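News > Makers and Shops > Press releases

Zirkside brings its coiled wire baskets back in orange

29 June 2022 | By the Zirkside press desk

14 shares | 2 comments

I've been wanting to write this one since May, so forgive me if I sound a bit giddy. Our oval wire basket is back, and it's back in orange!

If you missed it first time round, the basket is one long coil of plastic-coated wire, looped round and round until it makes a springy, scalloped rim. We asked Taller, the workshop that bends all our wire, to make 411 of them for the summer. They go on sale today in our shop at Pumon and through our friends at Varela (who have put by 171 for their own customers, so do try them if we run out).

I keep mine in the kitchen for fruit — the air gets in through the loops and I can see what needs eating. My neighbour's children have claimed theirs for toy food, and I can't say they're wrong. It wipes clean with a damp cloth, but please don't put it in the dishwasher.

The basket costs 62 euros. We're also bringing out 2 smaller sizes in the autumn, colours still being argued over.

Shops wanting stock, or anyone writing about things for the table, can drop us a line at the Pumon shop and I'll get back to you myself.

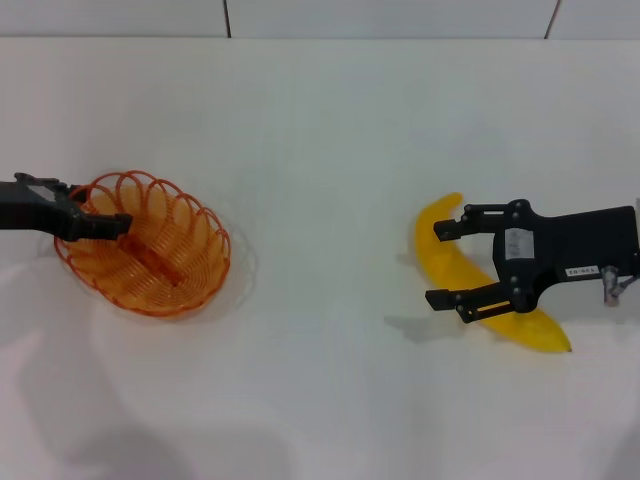 The oval basket in orange, with a toy banana.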